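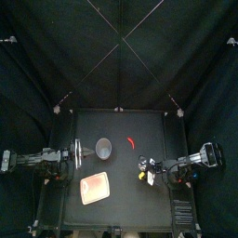 Tomates et basilic : le compagnonnage vendu en sachet peine à convaincre

11 août 2023
Par Catinca Hodoroagă

Planter du basilic au pied des tomates ferait fuir les pucerons, doperait la récolte et améliorerait même le goût des fruits. La promesse figure au dos des sachets Varkico, mis en vente en janvier par la jardinerie Neketti, à Follham. Après une saison d'essai dans les jardins partagés de la commune, il en reste assez peu de chose.

L'essai portait sur 20 parcelles. Dans 13 d'entre elles, les tomates associées au basilic n'ont pas donné davantage que celles plantées seules. Dans six autres, l'écart est favorable, mais si mince qu'un arrosage plus régulier suffirait à l'expliquer. La dernière a été perdue à cause du mildiou – basilic compris.

Neketti préfère mettre en avant les « 2 049 jardiniers satisfaits » de son questionnaire en ligne. Celui-ci ne demandait ni le poids récolté, ni la variété, ni l'exposition. Difficile d'en tirer autre chose qu'une bonne humeur générale.

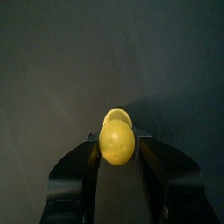

Une coque jaune et lisse, percée de trois petits creux.

Lorraine Yeoman, qui a suivi l'essai au jardin Morrison, ne déconseille pas le mélange pour autant. « Les deux plantes aiment le soleil et un sol riche, elles cohabitent bien. De là à payer le sachet deux fois plus cher... » Quant au goût, les dégustateurs n'ont pas su distinguer les tomates des deux lots.

L'enseigne annonce déjà une nouvelle association, carotte et poireau, censée éloigner la mouche. Aucun résultat de culture n'accompagne pour l'instant cette annonce.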